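Expandable metal rack – keeps sliding when I stand boxes in it

Home > Storage and Organizing > Shelves, Racks and Dividers
15 replies, 443 views

kesterow_kitchen
Original poster
I bought one of those expandable racks, the kind with two metal end panels and a crisscross section between them that you pull out to the width you need. No brand on mine. I want to use it as a bookend for boxes of baking paper, foil, flat mailers and so on, standing on edge. It's fine with four or five boxes. With one box the end panel creeps outward and the box ends up lying down. Is there a way to lock the width or did I buy the wrong thing?

pantryrow
Most of them don't lock. The middle section is a row of strips on rivets and it moves as easily in use as it does when you set it up. Fill it and it stays put.

Dundesell
I have had one for 8 years, use it for pot lids. Two pieces of rubber shelf liner under the end panels, cut to size. It hasn't moved since.

kesterow_kitchen
Original poster
Liner under both ends or just the one that slides?

Dundesell
Both.

flatpack_rita
I'd return it. A fixed file sorter from an office store does the same job and costs less. The expandable ones are made to fit any width and they don't hold any width well. I went through two before I gave up.

pantryrow
A file sorter has slots that are too narrow for a foil box. I tried that.

flatpack_rita
Depends on the sorter. Mine has wide slots.

oldmillroad
What is the surface? On my laminate counter the rack slid all over. On the painted shelf in the pantry it stays where I put it, same rack.

kesterow_kitchen
Original poster
Pantry shelf is melamine, pretty slick. The shelf is deep enough that I can turn the rack either way.

Skumadville
Which way do the base plates face? On some of these the end panel has a flat foot sticking out on one side. If the box stands on the foot, the weight of the box holds the panel down. If the foot is sticking out where there's nothing on it, it does nothing for you. I had mine set up wrong for a whole winter.

flatpack_rita
The foot is a couple of inches of thin metal. It isn't going to hold up a heavy box either way.

Skumadville
Nobody said heavy. OP is talking about baking paper.

Dundesell
Agree with Skumadville on the foot. I'd still do the liner.

kesterow_kitchen
Original poster
OK, tried it. Turned it so the box sits on the foot and put liner under both ends. One box of mailers stood up through me opening and closing the door a few times. I pulled it out wider and it was a little less steady, so I'm leaving it short – one bin of foil and wrap on the other side takes up the extra space. Won't call it fixed until January when the holiday baking stuff goes back in.

oldmillroad
Good. If it starts creeping again, a dot of museum putty on each foot. It peels off clean from melamine.

Skumadville
I have the silver kind too. 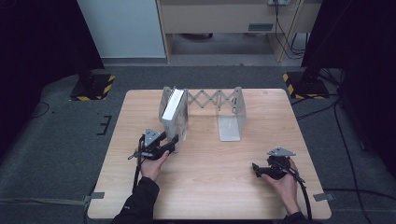
Expandable rack on a table, white box leaning on the left end panel, base plate showing on the right one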